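Subject: Re: [grullano-users] planner gives up on objects near the table edge

Hi all,

quick one before I head out. Patched build is on the Tukton branch, please pull and try it if you have an arm free. 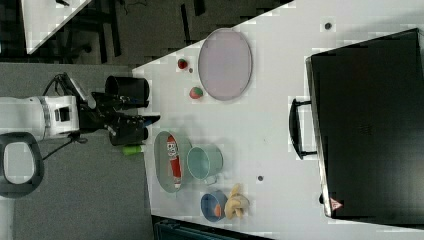 So the edge problem is mostly the collision margin, not the grasp sampler as I said on Monday. The table gets fitted as a plane and then padded, and the padding was applied sideways too. Anything lying close to the near edge ended up inside the padded box, every approach from that side was rejected, and the planner timed out without a useful message. Small green cylinder on its side is the worst case: low, round, and right at the edge under the gripper. The red and white bottle in the tray has a differnt problem, see below.

Harsh Chaturvedi wrote:

> We see this on our setup too. 44 of 119 plans failed last night, nearly
> all of them small things along the edge. The toy fruit is bad, the big
> oval plate is fine. Is it the depth filter dropping points? Also the
> segmenter keeps merging the bottle with the tray under it. Should I
> retrain or wait for Juška?

Don't retrain yet. Depth filter is ok, I dumped the cloud before and after and the points are there. What changed in the patch:

- side padding is now its own parameter, `edge_pad_mm`, default 8
- timeout goes up to 2 seconds per candidate
- rejected grasps are logged with the name of the link that collided

That last one should have been in from the start, sorry.

On the merge: tray and bottle come out as one segment when the height step is small. Juška splits on color as well as height so it should help, but I havent run it with the new calibration file. If you want to try, set `split_mode: both` and leave the rest alone.

Still open: the large black case on the right gets added as an obstacle but its handle doesn't. Keep the speed limit on for anything planned over that side until I fix the mesh.

Harsh, can you rerun the same 119 with the patch and send me the log, not just the totals? Old Gukden configs load with a warning, ignore it.

Back online tonight.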